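두 팔 작업에서 플래너가 자꾸 파란 큐브를 못 잡는다고 판정합니다. 캘리브레이션 문제일까요?
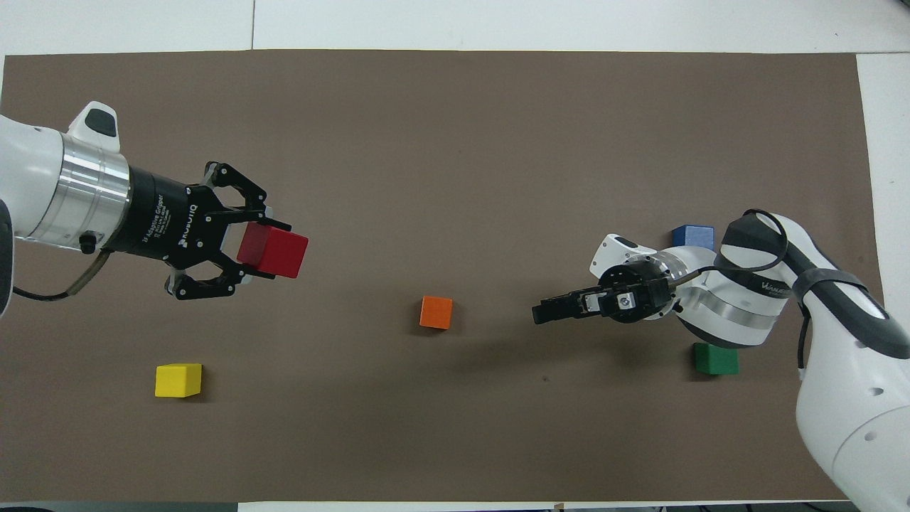

머리 쪽 카메라 화면. 왼팔이 빨간 큐브를 든 상태

작성자: Jodum
분류: 소프트웨어 > 계획/제어

안녕하세요. 양팔로 큐브를 옮기는 작업을 붙잡고 있는데 한 달째 같은 데서 막혀서 글 올립니다. 검색으로 나오는 글은 대부분 "캘리브레이션 다시 하세요"로 끝나던데, 저는 그 말을 이제 잘 안 믿습니다. 이미 여러 번 다시 했고 결과가 달라지지 않았거든요.

구성부터 적겠습니다. 왼쪽은 Robotiq 2f 그리퍼를 단 팔이고 오른쪽은 작은 평행 그리퍼를 단 팔입니다. 갈색 매트 위에 빨강, 노랑, 주황, 파랑, 초록 큐브를 놓습니다. 물체 인식은 Ident를 쓰고, 팔 배정과 순서 결정은 Fultomora, 궤적은 샘플링 기반 플래너로 뽑습니다. 두 팔은 하나의 그룹으로 묶어서 계획합니다.

증상은 이렇습니다. 왼팔이 빨간 큐브를 집어 든 다음 오른팔이 주황 큐브로 가는 것까지는 대체로 됩니다. 그다음 파란 큐브 차례가 되면 "도달 가능한 자세 없음"이 뜨고 Fultomora가 작업 전체를 취소합니다. 파란 큐브는 사진에서 오른팔 손목 하우징 바로 위쪽에 반쯤 가려져 있는 그 큐브입니다. 초록은 오른팔 밑에 들어가 있는데 이쪽은 실패할 때도 있고 성공할 때도 있습니다.

로그에서 해당 부분만 옮깁니다.

[ident] blue_cube conf=0.41 pose updated
[ident] blue_cube conf=0.38 pose updated
[fultomora] assign blue_cube -> right_arm
[planner] IK: no valid solution (800 attempts)
[fultomora] abort task, seq 3647

시도 횟수를 처음에 25로 뒀다가 800까지 올렸습니다. 시간만 더 걸리고 결과는 같습니다. 문서에는 시도 횟수를 늘리면 좋아진다고 적혀 있는데 솔직히 근거가 뭔지 모르겠습니다.

궁금한 점입니다.

첫째, 이게 정말 IK 문제인가요, 아니면 인식이 잘못된 자세를 주고 플래너가 그걸 곧이곧대로 푸는 건가요?
둘째, 팔에 가려진 물체의 자세를 매 프레임 갱신하는 게 맞는 설정인지요. 기본값이 그렇게 되어 있습니다.
셋째, 학습 기반 정책으로 갈아타면 해결된다는 분들이 있던데, 실제로 이런 가림 상황에서 써 보신 분 계신가요? 데모 영상 말고 본인 경험으로요.

참고로 매트가 놓인 테이블은 충돌 물체로 등록했고 매트 두께는 따로 넣지 않았습니다. 케이블도 충돌 모델에 없습니다.

답변한 사람: 그리퍼둘

캘리브레이션 다시 해 보세요. 머리 카메라는 조금만 틀어져도 테이블 끝에서는 차이가 크게 납니다. 저도 비슷한 증상이었는데 다시 하고 나서 없어졌습니다. 그리고 시도 횟수 800은 너무 많아요. 10이면 충분합니다.

 댓글 (Jodum): 다시 했다고 본문에 썼습니다. 캘리브레이션이 원인이라면 주황 큐브도 비슷하게 어긋나야 할 텐데 그쪽은 잡힙니다. 10으로 줄여도 되는 근거가 있으면 알려 주세요.

 댓글 (그리퍼둘): 근거까지는 모르겠고 저는 그렇게 쓰고 있습니다.

답변한 사람: fu_노트
채택된 답변

로그만 놓고 보면 IK 솔버보다 그 앞단을 먼저 의심하겠습니다. 파란 큐브 신뢰도가 0.4 근처인데도 pose updated가 찍혀 있습니다. 가려진 큐브는 보이는 면만으로 자세를 맞추게 되니 중심이 밀리거나 방향이 돌아간 값이 나올 수 있고, 그 값이 그대로 목표가 됩니다. 목표가 매트 안으로 조금만 파고들어도 손가락이 테이블과 충돌하는 것으로 잡혀서 해가 전부 버려집니다. 이 경우 시도를 800번 하든 그 이상 하든 똑같습니다.

확인하는 순서는 이렇게 권합니다.

1. 파란 큐브의 추정 자세를 파일로 남기고 z값을 보세요. 오른팔을 화면 밖으로 뺀 상태에서 한 번, 사진 같은 상태에서 한 번 찍어 비교합니다. 큐브는 건드리지 마시고요.

2. 같은 목표로 충돌 검사를 끄고 IK만 돌려 보세요. 시뮬레이션에서만 하시고 실제 팔에는 보내지 마세요. 해가 나오면 도달 범위 문제는 아닙니다. 메시지에 "도달 가능한 자세 없음"이라고 뜨는 건 믿지 마세요. Fultomora는 충돌로 버린 것과 정말 못 닿는 것을 같은 문구로 내보냅니다. 저는 이것 때문에 이틀을 날렸습니다.

3. 해가 나온다면 어느 쌍이 충돌하는지 출력하세요. 손가락과 테이블이면 위에 쓴 경우이고, 오른팔과 왼팔이면 다른 이야기입니다.

3번에서 두 팔끼리 걸린다면 들고 있는 빨간 큐브를 보세요. 집은 물체를 왼쪽 그리퍼에 부착 처리했는지요? 사진에서는 큐브가 손가락 사이에서 약간 기울어 있습니다. 부착할 때 반듯한 자세를 가정하면 모델과 실물이 어긋나고, 여유를 크게 잡아 둔 설정에서는 그것도 영향을 줍니다. 다만 이게 주된 원인이라고는 생각하지 않습니다.

갱신 설정에 대해서는, 매 프레임 갱신이 기본값이라는 것부터가 저는 납득이 안 됩니다. 고정 카메라에 물체가 하나씩 떨어져 있는 화면을 기준으로 정한 값 같습니다. 저는 이렇게 바꿔서 씁니다.

update_policy: gated
min_conf: 0.7
hold_last_good: true
occluder: [left_arm, right_arm]

팔 모델을 카메라에 투영해서 물체와 겹치면 갱신을 멈추고 마지막으로 믿을 만했던 자세를 유지하는 방식입니다. 대신 팔이 큐브를 건드려 밀었을 때는 틀린 자세를 계속 들고 있게 됩니다. 그래서 접근 직전에 팔을 빼고 한 번 더 보는 동작을 넣었습니다. 느려지는 건 맞습니다.

초록이 됐다 안 됐다 하는 것도 같은 원인일 수 있지만 단정은 못 하겠습니다. 오른팔 그림자가 초록 큐브 왼쪽 매트에 걸쳐 있어서, Ident를 색 분할 모드로 쓰신다면 경계가 흔들릴 여지는 있습니다. 깊이 모드면 이 문단은 무시하세요.

그리고 케이블이 충돌 모델에 없다고 하셨는데 이번 증상과는 별개로 위험합니다. 오른팔 위로 넘어가는 고리가 있던데 플래너는 그걸 모릅니다. 링크에 캡슐 하나만 붙여 두셔도 훨씬 낫습니다.

 댓글 (Jodum): 1번과 2번 해 봤습니다. 팔을 뺐을 때와 가렸을 때 z가 다르고, 가렸을 때 값은 큐브가 매트에 파묻힌 것으로 나옵니다. 충돌 검사를 끄니 해가 바로 나왔고요. gated로 바꾼 뒤로 파란 큐브에서 취소되는 일은 지금까지 없습니다. 몇 번 안 돌려 봐서 해결이라고 쓰지는 않겠습니다. 초록은 여전히 가끔 실패합니다. 깊이 모드입니다.

 댓글 (fu_노트): 그럼 초록은 3번까지 가서 충돌 쌍을 보셔야 합니다. 결과가 나오면 새 글로 올려 주세요. 여기에 이어 쓰면 나중에 검색이 안 됩니다.

답변한 사람: 느린제어

셋째 질문에만 답합니다. 학습 기반 정책을 비슷한 큐브 작업에 써 봤습니다. 가림에 강하다는 말은 절반만 믿으세요. 시연 데이터에 가려진 상황이 충분히 들어 있으면 제법 잘하는데, 큐브 배치를 조금 바꾸면 왜 실패했는지 알 방법이 마땅치 않습니다. 지금은 적어도 로그에 IK라고 찍히기라도 하잖아요(그 문구가 틀렸더라도요).

저라면 갈아타기 전에 팔 배정부터 손보겠습니다. Fultomora의 기본 배정은 물체와 그리퍼 사이 직선거리만 봅니다. 파란 큐브를 오른팔에 주더라도 주황을 먼저 하고 갈지, 파랑을 먼저 치우고 갈지에 따라 가려지는 시간이 달라집니다. 순서를 비용에 넣는 옵션이 있긴 한데 이름이 헷갈립니다. sequence_cost이고 기본은 꺼져 있습니다. 켰을 때 제 쪽에서는 계획 시간이 눈에 띄게 늘었으니 감안하세요.

 댓글 (Jodum): 이 옵션은 몰랐습니다. 문서 어디에 있나요?

 댓글 (느린제어): 문서에는 없고 설정 스키마 파일을 열어야 보입니다. 2월 버전부터 들어간 걸로 압니다.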